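Evenura Board Set: dataset notes

Version 2, January. Maintained by Emmett Holloway.

Summary

The Evenura board set holds demonstrations of tabletop fitting work, recorded by remote control on a two-armed robot with multi-fingered hands. The operator drives both arms at once. The parts are blue, the fixtures and the board are white, and the board rests on a dark table in front of a black curtain. The colours were chosen so that a simple threshold separates parts from fixtures under the lighting at the Ornolska site.

The set contains 900 episodes. Of these, 70 are held out for evaluation and should not be used for training, tuning or choosing a checkpoint. The held-out list is in heldout.txt.

Setup

The head view looks down on the board from behind it and takes in both forearms, both hands and, at the bottom, part of the robot's own body. Board angle is not fixed. Operators were told to set it down by eye, and any policy that assumes a square board will do badly.

Both hands are driven by gloves worn by the operator. Finger joints are mapped one to one where the hand allows it. The thumb is mapped through a lookup table, kept in config/thumb.yaml, and the table was changed once between version 1 and version 2. Do not mix the two versions without converting the thumb channel first. 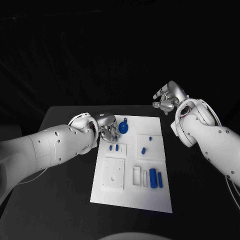 Ingrith wrote in after version 1 to ask why idle-arm motion was left in. In her training runs the raised hand drifted for no reason the policy could learn, and she would sooner have had it frozen at a rest pose. She also asked for a flag marking which arm was active.

The flag was added in version 2 (field active_arm, values left, right, both). The motion itself was kept. Freezing it would put a pose in the log that the robot never held, and the joint readings would no longer agree with the video. Users who want a still arm can mask it with the flag.

Contents of an episode

Each episode is one folder:

head.mp4: head view
joints.csv: arm and hand joint positions, measured
command.csv: arm and hand joint positions, commanded
meta.json: operator code, task code, outcome, active_arm segments

Measured and commanded positions are stored apart. They differ most in the fingers during contact. Train on commanded positions if the policy will be run through the same controller, and on measured positions otherwise.

Tasks

There are 8 task codes. They cover picking a peg from the board, standing a peg in a fixture, moving a cylinder between fixtures, placing the round part with the loop on top, and the same four done with the other hand leading. Starting layouts vary between episodes. Parts may be upright or lying down at the start, and the task code says nothing about which.

Outcome is one of done, partial or abandoned. It was entered by the operator at the end of the episode and checked against the video by a second person. Where the two disagreed, the second person's entry stands and the first is kept in meta.json as outcome_operator.

Known problems

1. The forearms hide parts of the board for long stretches. Parts near the right edge suffer most when the right arm reaches across. No second view is supplied.
2. Operators tend to hover before closing the fingers. Hover time varies a great deal by operator code and is worth checking before pooling episodes.
3. Slim pegs standing side by side are easily merged by the supplied part detector. Labels from it should be treated as a starting point.
4. In the Kong subset the clock of the joint log runs behind the video. The offset is in meta.json and is not applied for you. 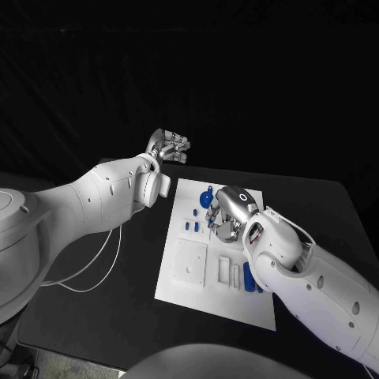

Loading

The reader in tools/read.py takes a folder path and returns video frames with joint rows matched by nearest timestamp. It applies no smoothing. The option --shift applies the clock offset where one is given.

The Skutenska format is supported for export only. Finger channels beyond the first joint of each finger are dropped on export.

Changes since version 1

Added active_arm. Changed thumb table. Removed episodes with missing command logs. Renamed outcome "failed" to "abandoned".

Contact

Send corrections to Emmett Holloway with the episode number and the time in seconds from the start of head.mp4.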